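Projektbericht: Netzteile und Kabel in der Materialvorbereitung
Projektgruppe Kindomano, Kurs Robotik und Automation

Als wir im Dezember mit dem Thema anfingen, dachten wir ehrlich gesagt alle, das Greifen von Kabeln sei der leichte Teil — immerhin hatten wir in der Übung davor schon Würfel und Schrauben sortiert. Oluwaseun Uzor, der unsere Gruppe mit viel Geduld betreut hat, ließ uns erst einmal machen und fragte nur gelegentlich nach, ob wir schon mit echtem Material geübt hätten. Hatten wir natürlich nicht, und so kamen wir recht unbedarft nach Flondencombe, wo wir zum ersten Mal mit richtigen Kabelbündeln arbeiten durften.

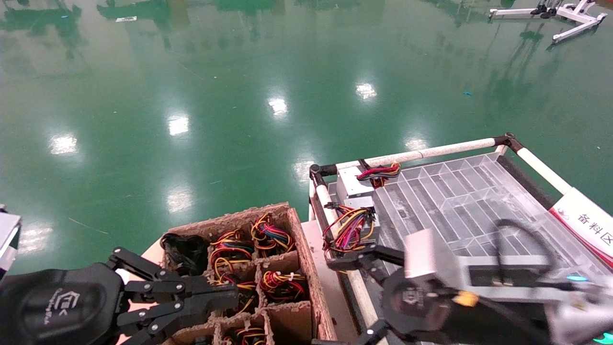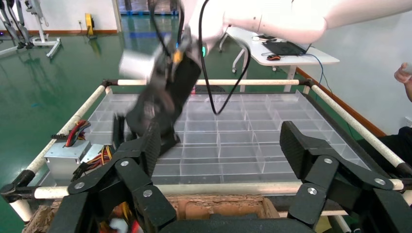

Zweiarmiges Arbeiten zwischen Karton und Materialwagen

Insgesamt haben wir 140 Versuche gefahren, von denen wir 83 als gelungen gewertet haben. Als gelungen galt ein Versuch, wenn das Teil ohne Nachhelfen am richtigen Platz lag und die Kabel nirgends hängen geblieben waren. Gerade über den zweiten Punkt haben wir lange diskutiert, und wir sind immer noch nicht ganz einig! Die meisten Fehlversuche hatten mit Adern zu tun, die sich beim Anheben verhakten. In der letzten Woche haben wir deshalb die Greifhöhe geändert und 14 Abläufe noch einmal von vorn aufgenommen, was uns zwei lange, aber wirklich schöne Abende gekostet hat.

Offen ist noch die Abstimmung der beiden Arme — im Moment wartet der rechte oft länger auf den linken, als uns lieb ist. Die Auswertung dazu übernimmt die Gruppe Prallargate, der wir unsere Protokolle schon übergeben haben.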